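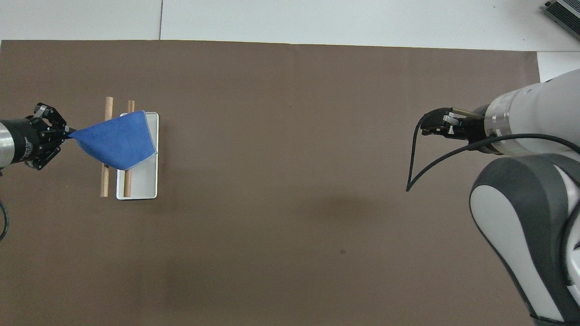 Where can a small towel be dried in a kitchen with no rail?
On a pair of wooden dowels over a shallow tray, which can stand on a worktop or table and be put away in a drawer when the towel is done.

Tray and dowel sets to be lent to flats in Utusmont

Tenants in Utusmont will be able to borrow a small drying set for kitchen cloths and hand towels from the end of the summer, under a scheme run by the housing association Clustura.

Each set is made up of a shallow tray and two lengths of dowel. The towel goes over the dowels and the tray sits underneath to catch drips. There are no screws, and the parts come apart for washing. It is sold under the name Tritudora, but tenants taking part in the scheme will not have to pay for it or leave a deposit.

Clustura has ordered 400 sets for the first round. It looks after 2,654 flats in the town, most of them in blocks built without balconies, and the first sets will go to the older blocks near the river, where kitchens are smallest.

Wiesława Dudek, the association's tenancy manager, said the idea came out of the damp survey carried out last December. Staff had expected to hear mainly about bathrooms and bedroom walls. A large share of the comments were about kitchens, and in particular about wet cloths left over radiators, cooker handles and the backs of chairs.

"People know a cloth ought to be hung up," she said. "In many of these kitchens there is no rail, the tenancy rules don't allow drilling into the tiles, and the stick-on hooks come off after a few weeks. So the cloth ends up folded over the tap and it is still wet in the morning."

The trial of the sets ran in one block on Mill Row through the spring. Tenants there were given a tray, the dowels and a blue towel, and asked to use them in place of whatever they normally did. They kept a short diary and handed it in when the trial closed.

Czesław Ostrowski, who has lived on Mill Row since the block opened, was one of those taking part. He said he had put the set on the worktop between the sink and the bread bin and had since moved it to the windowsill.

"It takes up less room than a dish rack," he said. "My wife uses it for dishcloths in the day and I put the towel on it at night. The tray goes in the sink for a rinse when it needs one. I have asked for a second."

Not all the diaries were so pleased. Several tenants said the dowels rolled when a towel was pulled across them, and one wrote that she had given up and gone back to the oven door. A few would have liked a taller rack that could take a full-sized tea towel without folding it. Clustura said the instruction sheet had been rewritten after these comments, with more on how to put the towel on.

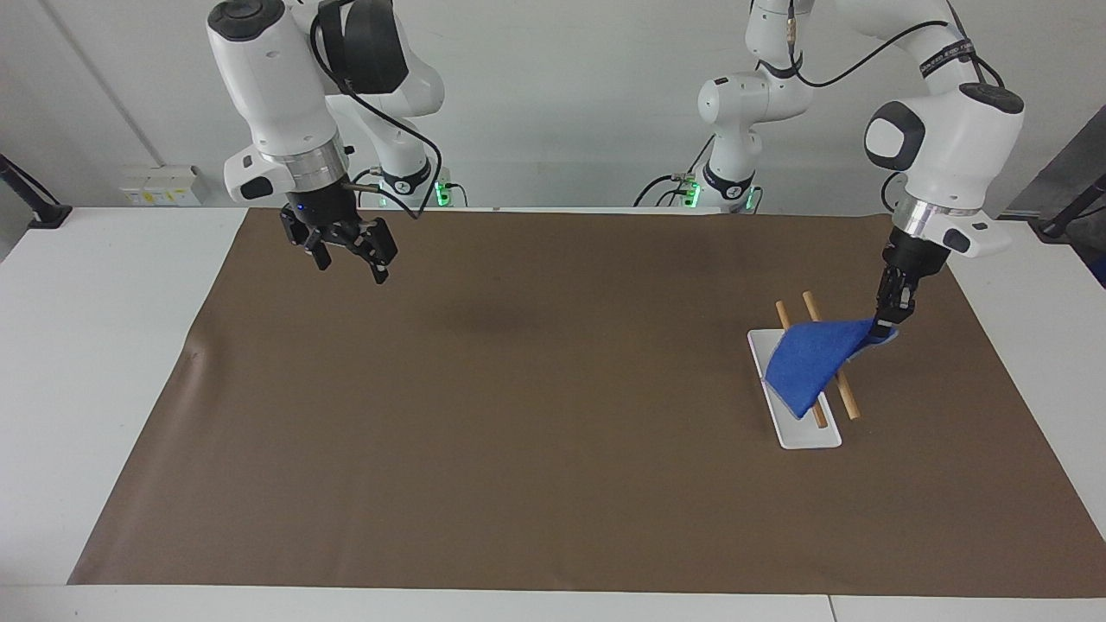

Page last changed: 3 August 2018

The new sheet asks tenants to set the tray down first, with its long side running away from them, and to put the dowels in place side by side, parallel to each other. The towel is then held by a corner and lowered over them so that it hangs in a slope, and the rest is let down after it. Any edge that has folded under should be pulled out flat. Taking the towel off is the same in reverse, lifting from one corner so that the dowels stay where they are.

Tanveer Yousafzai, who wrote the sheet, said the first version had run to two pages and was mostly about mould. The new one fits on one side of a card and will be available in four languages. A mat under the tray is suggested for anyone with a slippery table, though it is not part of the set.

He said the most common mistake in the trial was laying the towel flat on the tray, with the dowels pushed to one side. Air then cannot get to the underneath, and the towel dries on top only. The second was piling several cloths on the same set. One at a time is best for anything as thick as a hand towel, and thin cloths can go side by side if they do not overlap.

Care of the parts is simple. The tray can be washed with the dishes. The dowels should be wiped and left to dry standing up, and should not go in the dishwasher, where the wood will swell. If a dowel splits or starts to mark the cloth it should be brought in and changed. Replacement dowels will be held at the association's office and at the Tomaszewski hardware shop on the market square, which is cutting the wood for the scheme.

Aniela Wysocka, who manages the shop, said the dowel was ordinary stock, cut to length and sanded at the ends. Tenants who already own a suitable tray can buy the dowels by themselves at the counter and will be given the instruction card with them. She added that the shop had been asked for painted dowels and would not be supplying them, as the paint comes off on damp cloth.

The cost of the first round is being met from the association's repairs budget. Myroslav Hrynyshyn, who is in charge of repairs, said he had agreed to this after looking at what was spent last year on repainting kitchen walls behind radiators and chairs. He would not put a figure on what the sets might save.

"I don't expect a tray to cure damp," he said. "We still have extractor fans to replace in the river blocks and that work carries on. But a wet towel against a painted wall does damage, and we have paid to put it right often enough."

The fan replacements are a separate programme and will not be delayed by the scheme. Tenants waiting for a fan do not need to do anything further.

If the first round goes well the association may order up to 1,000 more sets next year, which would let it offer them in the newer blocks on Station Road as well. A decision will be taken once the loans have been running through a winter, when windows are kept shut and cloths are slowest to dry.

How to get one

Sets will be handed out from the Clustura office on Bridge Street, ground floor, during normal opening hours. Tenants should bring their rent card or a letter showing their address. It is one set per flat to begin with. Those who took part in the Mill Row trial can keep the set they have and do not need to apply again, but may collect the new instruction card.

Tenants who find it hard to get to the office can ask for a set to be brought round by the estate staff. Requests should be made by telephone or by a note in the box in the entrance hall, giving the flat number and a time when someone will be in.

Towels are not included in the loan. The blue ones used in the trial were bought for that purpose and there are none left over. Any small towel or kitchen cloth can be used, and the card gives a rough guide to size.

Sets should be returned when a tenancy ends, along with the keys. There is no charge for wear, and a lost dowel will be replaced free up to five times.

A short showing of how the set is used will be held in the community room on Bridge Street on the first morning of the handout. There is no need to book.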